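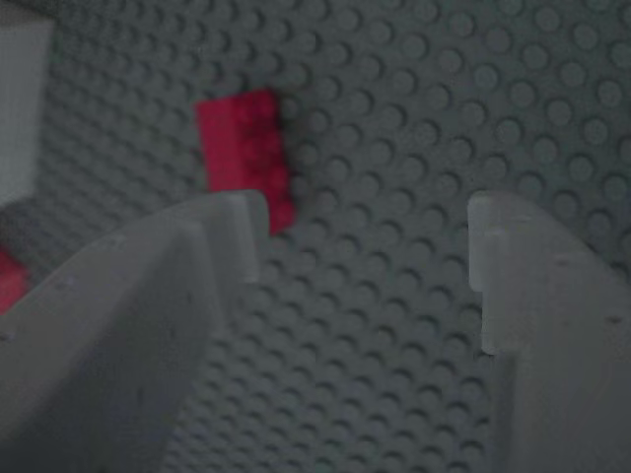 Open fingers, red brick, gray plate: the Rarolard cell at Trerside.

Ask the crew at the Trerside workshop which part of their robot cell gets the most care and they won't point at the arm. They'll point at two plastic fingers and a sheet of LEGO studs.

The cell is called Rarolard, and its job sounds like a rainy afternoon at home: pull a brick off a plate, put it back somewhere else, press until it seats. I spent a morning watching it get set up and I could have stayed all week. A brick gives you almost no room for error, and every bit of slop in the machine shows up right there on the studs — wonderful for anyone who likes finding faults!

Setup starts with the baseplate. It gets wiped down, checked for a bowed corner and screwed to its backing with 4 screws, snugged a little at a time like the lug nuts on a wheel. Then come the fingers, which Havel prints in batches of 80. Each has a small step near the tip, and that step is where the wear begins. A fresh pair goes on after two shifts, and the old pair goes into a coffee can for anyone who wants to study the damage (I did, for far too long).

After that the arm is taught its height. The operator jogs the open fingers in toward a brick, stops short, looks, and creeps in again. It's slow, close work, done mostly by eye through the wrist camera.
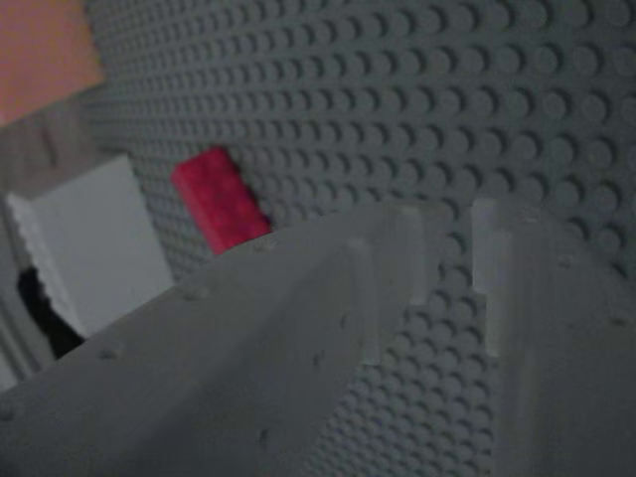
Contreras, who would happily throw out half the routine, thinks the eye gets too much credit and that the cell should feel for the plate on every cycle, even if each run takes longer. The argument has been going since October, and both sides have data. The log from the last long run shows 113 placements before the fingers needed attention, and each camp reads that number its own way.

For now they do both. The operator lines up by eye, the arm taps the plate once, and the offset is written on a strip of tape by the control box. When I left, a new strip had just gone up over the old one and the fingers were coming off for cleaning.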